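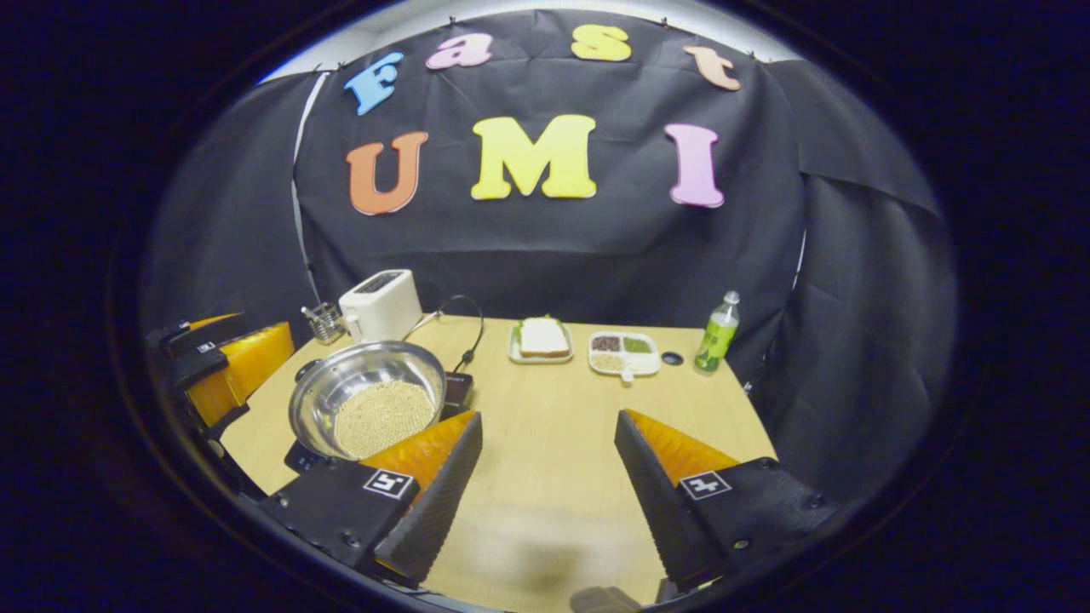

By the Wivcombe Kitchen Table
Posted in Worktops, July

How to hang a dark cloth behind a worktop without making a mess of it

I've never been convinced that a table needs a backdrop. Most of the ones I see are a wrinkled sheet and a lot of optimism. Still, black fabric behind a pale wooden top does make a white toaster and a sandwich on a plate easier to look at, so if you must, do it like this.

Buy more cloth than the shop suggests. Mine came from Siltanus and cost 13 pounds, and the next size down would have been a false economy. You want enough to wrap round both sides of the table in broad folds. Ironing is optional, whatever the packet says.

Clip the top edge with small clips. I used 11. Tape is often recommended and I don't trust it with any weight of fabric.

Letters come next. Foam ones are light and will pin straight to the cloth. Lay them out on the floor first. If you want an arc, as with "Fast", tilt each letter a little to follow the curve, and put the bigger word ("UMI") underneath in a second row. Mixed colours are fine against black. I expected them to look childish — they do, slightly.

Then the table. Toaster at the back on one side, utensil holder next to it, sandwich plate near the middle. A steel bowl can go in front, but a polished rim shows every fingerprint. Wipe it last.

Cables are the weak point of every table I've seen, this one included. A black flex looping over light wood stands out. Cable clips are sold in bags of 100, a silly number for one toaster, and I still haven't bought any.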